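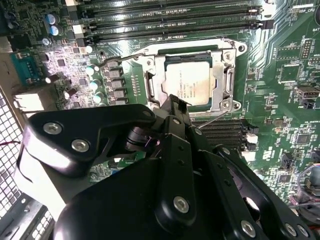
## 3.2 The boards and their sockets

**Figure 2.** A green motherboard in its case, with an Intel Xeon processor in the socket and four black memory slots along one side of it.

Most of the machines that reach the Rotich repair workshop are retired office servers and workstations, and we spent the better part of August simply sitting with the people who take them apart. We had meant to begin with the paperwork (there is a great deal of it), but Liudmyla Panasiuk, who runs the benches, kept steering us back to the boards themselves, and we are very glad she did!

What a newcomer tends to see in a board like the one in Figure 2 is the processor, sitting in its steel frame with the small print on its lid. What the experienced sorters told us they look at first is everything near it: the row of square black chokes beside the socket, the silver-topped capacitors standing around them, and the latches at the ends of the memory slots. Ewan Lockyer described this as "reading the neighborhood," a phrase we have happily borrowed for the rest of the paper.

The frame deserves a word of its own. Its screws and its thin wire lever are handled many times over a long working life, and in the 11 interviews we carried out, the lever came up more often than any other part. Several people like to leave the processor clamped in place until the very last moment, as the contacts underneath are easily bent and dreadfully slow to straighten. Others prefer to lift it out early and put a plastic cover over the socket, and the two camps tease each other about it over lunch.

The workshop's ledger lists about 3,000 boards, and against many of them someone has penciled a short remark, such as "lever stiff" or "ports fine, try again." We return to these remarks in Section 4, where we compare them with the grades the boards were finally given.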